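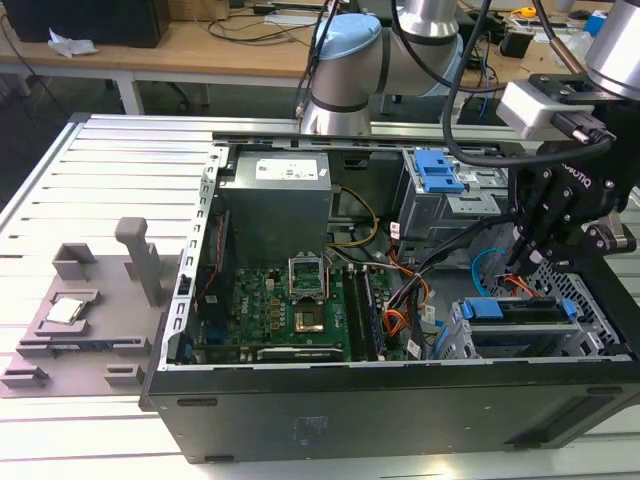 The old Dell with its side off and the processor socket open.

19 November 2025

It rained the whole day in Ustine and I did not go further than the bakery. I wanted to write in the morning, as I promised myself in June, but I opened the language book first and then it was already noon. So I write now, with tea, and I will try to make no more than the usual number of mistakes.

The lesson this week is about letters of complaint. I find them difficult. In my own language a complaint is short and a little angry, and everybody understands it. In English I must first say that I am grateful for something, then that I am sorry to trouble them, and only in the third paragraph may I tell that the heating does not work. I wrote mine to the landlord's office in Medrano, which is a real letter, so at least the exercise has a use. It took me 3 attempts. In the first one I wrote "I demand you", and I crossed it out and put "I would be thankful if you could". It looks weak to me, but the book is very sure.

The radiator in the kitchen has been cold for 26 days. I wear the brown cardigan and on top of it the coat, and I cook more soup than I can eat. Today it was leek and potato. I put too much pepper because I was listening to the radio, a programme about the ferry to Drorkik. They will stop the winter crossings after New Year. I have taken this ferry many times, always with a sandwich, always on the left side where you can see the lighthouse. One man on the programme said he can drive over the bridge instead, but the bridge is at Kanel and that makes a day of it if you have no car.

I feel sadder about it than I expected. When I first came here I did not know anybody, and on free days I went to Drorkik and back without getting off for long. I bought a postcard, walked up to the church, walked down again. The woman at the ticket window began to greet me before I spoke. It was the first place where somebody knew my face. I should go once more before they stop, and choose a day with less wind than the last time.

In the afternoon I looked through the papers in the blue folder and found my first electricity bill, with all the words I had looked up written in pencil above the lines. "Standing charge" I had translated as something about standing up. I kept it.

Then I counted the words in my vocabulary notebook, which I do once a year. There are 669, and a good part of them I have never said aloud. "Threshold" is one. "Nevertheless" I use too often. I decided to learn 7 new ones before the weekend, beginning with the words for weather, as people here talk about it so much and I always answer only "yes, very wet".

Still raining. The letter is in its envelope by the door, and I must remember to buy a stamp.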